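Ticket 3667: Deckel der Aufbewahrungsbox schließt nicht
Status: offen
Erstellt: 19. Februar 2019
Produkt: Sotley, klar, mit Klickdeckel

Hallo liebes Starkwood-Team,

ich hab im Juli zwei von euren Sotley-Boxen bestellt, eine fürs Bastelzeug und eine für den ganzen Kabelkram, und eigentlich bin ich ja begeistert (endlich sieht man, was drin ist!). Nur geht bei der einen der Deckel an einer Ecke immer wieder hoch. Ich drücke ihn runter, es klickt, ich drehe mich um – und zack, offen. Mit dem Deckel der anderen Box genau dasselbe, also liegt's wohl an der Box selbst.

Was ich schon probiert habe: leer geräumt, lauwarm ausgespült, über Nacht was Schweres draufgestellt. Hat alles nichts gebracht. Jetzt wird auf dem Holztisch weitergetestet, im Regal kommt man ja an nichts ran.
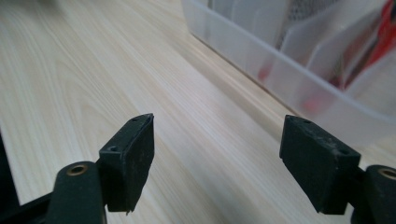

Maite Miranda: Danke für die ausführliche Meldung! Bitte den Deckel einmal ganz abnehmen und die Box umgedreht auf eine ebene Fläche legen. Kippelt sie, ist der Rand verzogen, dann tauschen wir sie aus.

Gerade gemacht, und ja, sie kippelt! Nicht viel, etwa 2 Millimeter an der einen Ecke, aber man hört es richtig klackern. Den Deckel würde ich gern behalten, der ist ja völlig in Ordnung. Braucht ihr noch die Bestellnummer, oder reicht die Ticketnummer?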